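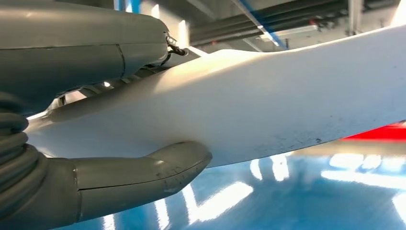 I wanted a trolley that our two-armed helper could load without help, and the Gellen rack was the cheapest thing on castors that didn't look as if it would fold. It came to the Plaltham shared workshop in 13 pieces with a sheet of instructions best read as poetry. Putting it together took 60 minutes, most of them spent on the side braces, which go on either way round and are right only one way.

First, the good part. The upper shelf is flat, wide and completely clear when empty, so an arm can come in from the front and set a thing down. The slotted uprights let you choose a shelf height to suit your robot's shoulders, a courtesy few makers extend to anyone's.

Then there is the paint. Glossy blue, very handsome, and it throws every ceiling light straight back at a wrist camera. I wrote to Wojcik, who make the rack, asking for a matt version. They sent me a brochure for the glossy one.
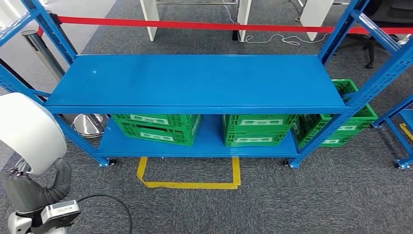
PLALTHAM, July

A month in, I've stopped minding. Green crates go on the lower shelf, two stacks side by side, and the top is kept for whatever is being handed over. Yellow tape on the carpet marks the spot in front. The castors roll well on carpet, a bit too well for my liking, and I'd have paid extra for brakes.

The Mevside rack costs 333 and has them. I've given the Gellen 4 out of 5 and bought a pair of door wedges.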